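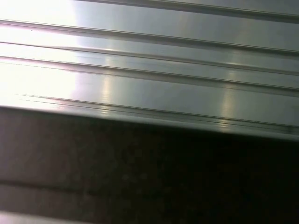

Heledd Prothero wrote back on the draft to say that a tide register is a labor record first and a science record second, and that the talk should start there. I have taken her advice.

Gianni Ruggiero
5/20/26
4 min read

Tide registers at Dorstead: who did the reading?

Opening

Say what a register is. One bound book per year, ruled columns, time and height of high water, wind, remarks. The Dorstead books were filled in by dock clerks and sent up to the harbor office, where a fair copy was made for the surveyors.

Most published histories use the fair copies. I worked from the clerks' books, which came to the Harries collection in poor order. They run to 3000 pages. Mention the water damage in the early volumes but don't dwell on it.

Read the remark from the first volume: "Float stuck, height judged by eye." Pause. In the fair copy that height looks the same as every other one.

What the clerks changed

I compared one full year in both versions. There are 804 places where the two differ. Many are plain copying slips. Others are gaps in the clerk's book that the office filled in, usually by carrying a figure across from the tide before.

Night readings are the weak point. Clerks on the late shift had to walk the length of the quay with a lamp, and they were fined for blanks. Show the page with six nights in the same ink and the same slant. I think it was written in one sitting. Say "I think."

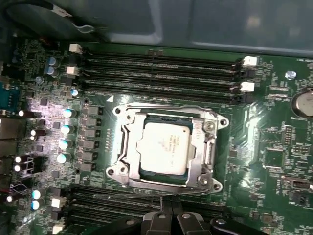 Letters between Skernis and the office

Skernis was the smaller station up the coast. Its superintendent wrote to the harbor office 130 times, mostly to ask for paper, lamp oil and pay. Only a few letters mention the tide. Those few matter, as they show he knew the zero mark on his staff had shifted and had reported it twice.

No reply survives. The printed tables carry on without a correction.

If short of time, skip the part on lamp oil and go straight to the zero mark.

Using the figures now

People who work on sea level will ask if the series can be used. Answer: daytime high waters yes, night readings with care, Skernis after the shift only with an offset. The offset is still being worked out. Don't give a number even if pressed.

The transcriptions are kept in Clilta, with the clerk's figure and the office figure in separate fields. Both stay visible when the data is exported.
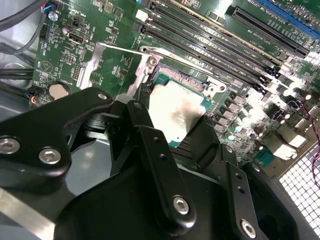
Processor and open CPU socket.

Questions likely to come up

Pay books: they exist for Dorstead, and I have read one of them. None found for Skernis.

Names of clerks: signed in the later volumes, initials only in the early ones. Heledd has matched several to the parish lists and will publish that separately.

Handouts are on the table by the door. Thank the Harries staff before taking the first question.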